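Home Essays Shop Floor Budgets Contact
Last updated in May

Spend the first 1000 on simulation

I love planning season. At Brullalmont we had one line in the budget for a robot arm and I was ready to fill it in before lunch on Monday. I'm glad I didn't! We put $1000 into simulation time first, and I'd tell any small packing house to do the same.

Start with the dullest job you have. Ours is picking up one small orange, over and over, with a plain two-finger gripper. Try it on screen, change the finger spacing, try it again, and write down what you'd want to buy.

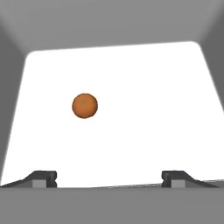

Li wrote in to say that a simulator never has to pay for spare finger pads, and that the Wiletstead plant spent $663 on those before it had packed a single crate. Put the spares in the plan, Li says, or leave the arm in the catalog.

Fair enough, and I've added a spares line to mine. I still want the screen work done first. A week of it costs us less than 40 hours of a technician's time, and you walk into the sales meeting with your own list. Buston is drawing up its list now and I can't wait to read it.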